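Progress Report to the Treller Fund
Reporting period ending July
Dodow Basin Well Water Survey

The survey continued on schedule during this period. Field staff collected 1,002 samples from private wells in the Fistum and Botha districts, against a target of 1,000. Combined with earlier rounds, the project now holds results for 2,333 samples.

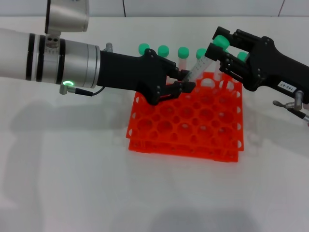 Environmental Health Department, Water Quality Section

Nitrate levels in the Botha district were higher than in the previous round, mainly in shallow wells near cropland. Households above the safe limit received a letter with their result and a list of places to obtain drinking water. A total of 90 wells will be tested again before winter.

Spending remained within budget. Mileage costs were higher than planned, as several roads in Fistum were closed for repair, and the difference was covered by savings on printing.

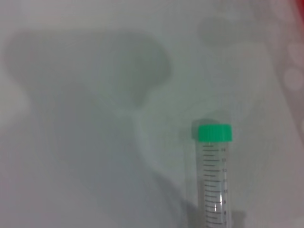 Graduated tube with green screw cap.

The Department requests approval to move the unspent printing funds to the travel line. The draft map of results will be sent to the Fund with the next report.

Related items
Dodow Basin Well Water Survey: Work Plan
How to Read Your Well Test Letter
Fistum District Road Closures
Previous Progress Reports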